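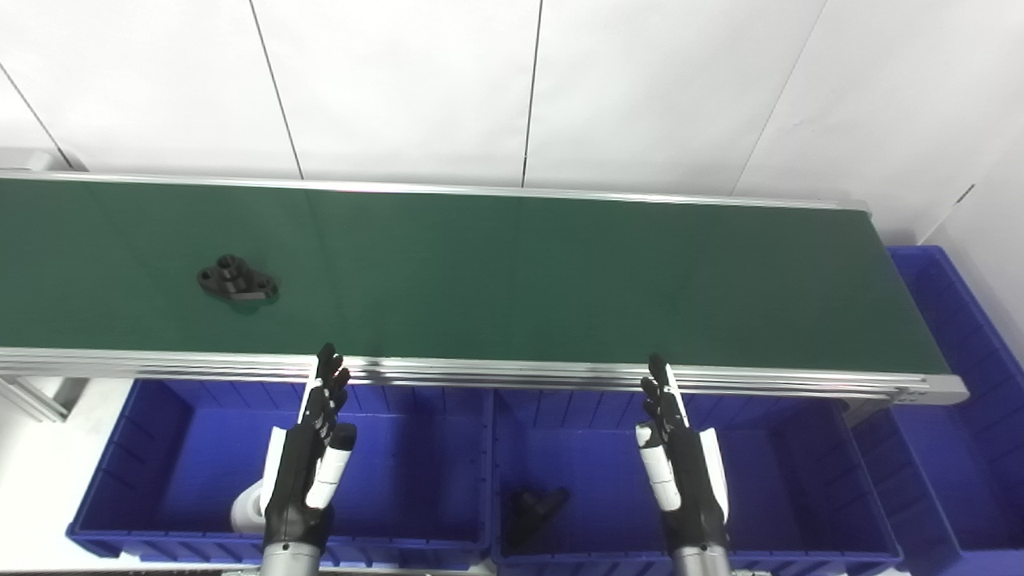
Last changed: Monday, 9:45 a.m.

I sort black plastic brackets off a green belt into blue bins, and I used to be so slow at it! My setup now goes like this.

1. Push the bins right up under the belt, rims nearly touching (mine slid apart all the time until Lina Sayegh told me to butt them together).

2. Give each bin one kind of part and stick to it.
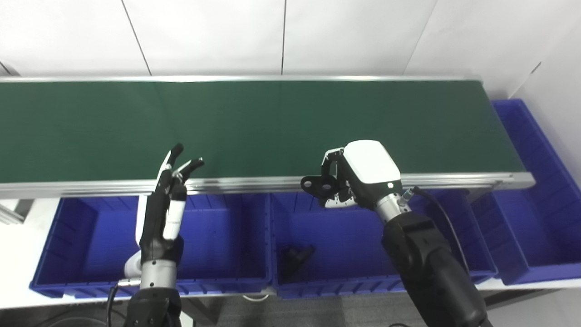

Start with a test batch of 30 and go easy. I set each part down on the bin floor instead of dropping it, and I let the belt clear before the next batch.

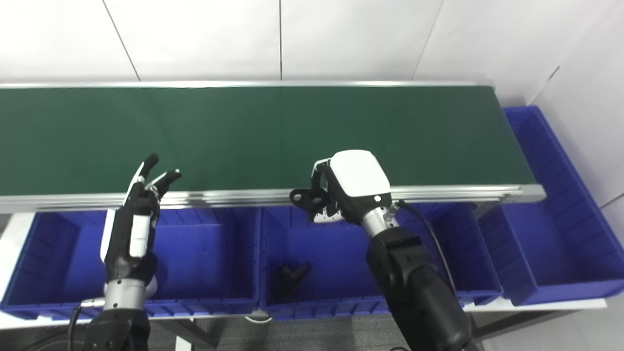 3. Swap the bin out at 125 parts. Mine get too heavy to lift past that!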